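Werkstudent (m/w/d) für die Betreuung einer Roboterzelle
Joner, Standort Arruda - ab März

Für unsere Tischzelle Sutaleck suchen wir jemanden, der den Roboterarm einrichtet, prüft und instand hält. Die Arme bestehen aus Kunststoffteilen mit Servomotoren, gearbeitet wird über einer Platte mit Schachbrett und Markern.

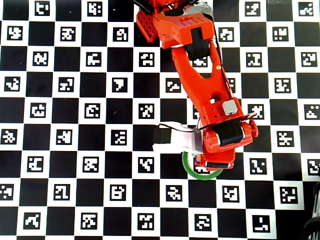
Die Stelle umfasst 40 Stunden im Monat und ist zunächst auf ein Semester befristet. Eingearbeitet wird durch Rogério Magalhães, der die Zelle bisher allein betreut.

Ihre Aufgaben

Kalibrierung vor jeder Messreihe, Nullstellung der Gelenke, Kontrolle der Kabel am Arm. Dazu der Aufbau der Testobjekte - Würfel einzeln oder gestapelt, Ring flach auf der Platte.
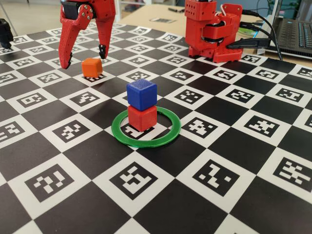

Wartung und Reparatur

Servos tauschen, Schrauben nachziehen, Greiferpads erneuern. Jeder Eingriff wird im Wartungsbuch Kistance eingetragen, auch wenn nur ein Stecker neu gesetzt wurde.

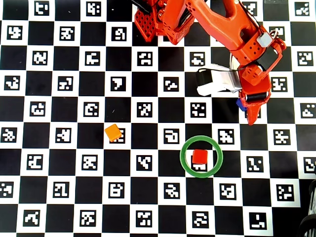

Was Sie mitbringen

Studium der Mechatronik, Elektrotechnik oder Vergleichbares, sicherer Umgang mit Lötkolben und Drehmomentschlüssel, Grundkenntnisse in Python. Erfahrung mit Bussystemen ist nützlich, aber keine Bedingung.
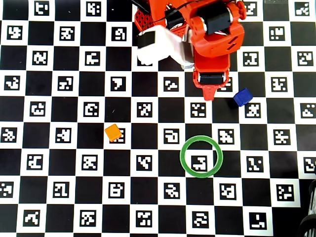

Greifer geöffnet, rechts daneben der blaue Würfel.

Bewerbung mit Lebenslauf und Immatrikulationsbescheinigung bis Montag, 9. Februar, Kennziffer 279.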